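Old office towers are my weakness. I bought my latest one from Numdale, the surplus place out on the county road, and it cost me less than a decent lunch for two (my husband pointed this out, then asked where it was going to live). Fair question!

I love these machines because somebody clearly thought about the person who'd have to open them. Lay one on its side, pull the panel, and the colored plastic tells you where your fingers go. After 9 years of tinkering I still get a little thrill from a good latch.

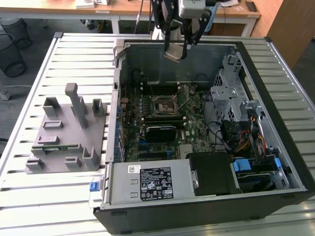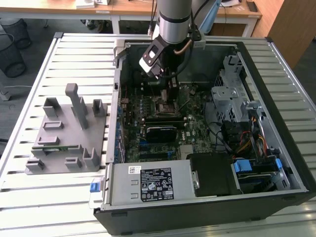 Blue plastic on the inside, a green board, and the power supply along the front edge.

Should I take out the power supply before working on the processor socket?

Leave it in if you can reach the socket comfortably, but unplug the cord from the wall first and hold the power button for a few seconds.

My own rule is to bag the screws as I go. I once spent an entire January evening hunting for 3 of them in the rug, and I'm still missing one. Next up is a used processor from Ivberg, and then I want to do something about those cables, which have been bugging me since the panel came off.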